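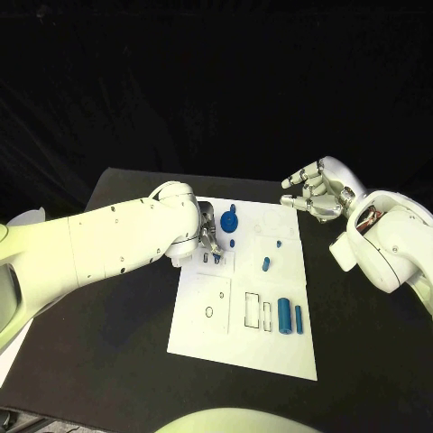 Section 7. Setting up and checking the two-arm peg cell

7.1 Scope

This section covers the layout sheet, the left gripper, the right hand and the daily peg check on the Jostow two-arm cell. It applies to cells with a two-finger gripper on the left arm and a jointed hand on the right arm. For cells with two grippers, use the Ririer supplement and skip 7.5.

Controller wiring and first power-up are in Section 4. Complete them before you start here.

CAUTION: Arm power must be off for all work in 7.2 and 7.3. The arms sag when power is removed. Support each forearm with one hand before you press the stop button.

7.2 Preparing the table

1. Press the stop button and wait for the status lamp to go out.
2. Wipe the black table cover with a dry lint-free cloth. Do not use solvent. It leaves shiny patches that upset the head camera.
3. Check that the black backdrop hangs behind the full width of the table. Small folds are acceptable.
4. Set the table height to 700 mm, measured from the floor to the top of the cover.
5. Remove tools, labels and spare parts from the work area.

7.3 Placing the layout sheet

1. Print the layout sheet on plain white matte paper at 100 percent scale. Turn off "fit to page" in the print dialog.
2. Measure the check line in the margin. It must be 129 mm long. If it is not, discard the sheet and print again.
3. Lay the sheet on the table within reach of both arms. It does not have to be square to the table edge - the software corrects for rotation when it finds the sheet.
4. Press the corners flat. Replace any sheet that curls or has been folded.
5. Place the blue parts on or next to their outlines. Pegs may stand or lie on their sides. The disc must sit with its knob up.

NOTE: Parts from the older Jayawardena kit are slightly larger and will not match the drawn outlines. Do not mix kits.

7.4 Checking the left gripper

1. Restore arm power and select Service > Left > Gripper.
2. Open and close the gripper five times. Listen for grinding and watch for one finger lagging behind the other.
3. Close the gripper on a small peg and lift it clear of the sheet.
4. Hold for ten seconds. The peg must not turn or slip.
5. Lower the peg over the small panel outline and stop before it touches the paper.
6. Compare the peg position with the outline. If it is off by more than 2 mm, run the wrist offset routine (Section 9) and repeat from step 3.

If the peg slips, clean the finger faces first. If it still slips, replace the finger pads as a pair. Raising the grip force above the factory value will not cure worn pads and will shorten the life of the drive.

7.5 Checking the right hand

1. Select Service > Right > Hand and choose Park. The hand should stop above the sheet with room below it for the tallest part.
2. Choose Curl. All fingers should start moving together.
3. Choose Pinch. Stop the test if any finger shakes or stalls.
4. Switch off arm power and look into the opening in the elbow housing. Check the wire bundle for rubbing, flattened insulation and loose plugs.
5. Bend the elbow slowly by hand through its full travel. The wires must move freely and must not be pinched at either end.

CAUTION: Do not push wires back into the elbow with a screwdriver. Use a plastic spudger or your fingers, with power off.

7.6 Error codes

338 - Sheet not found. Check lighting and that no part covers a sheet corner.
341 - Gripper closed, no part detected. Repeat 7.4 from step 3.
352 - Elbow current high. Stop and inspect the wire bundle as in 7.5.

Order finger pads and elbow wire sets through Rilteck. Have the serial number from the base plate ready. After fitting either part, repeat 7.4 and 7.5 in full before you return the cell to automatic mode.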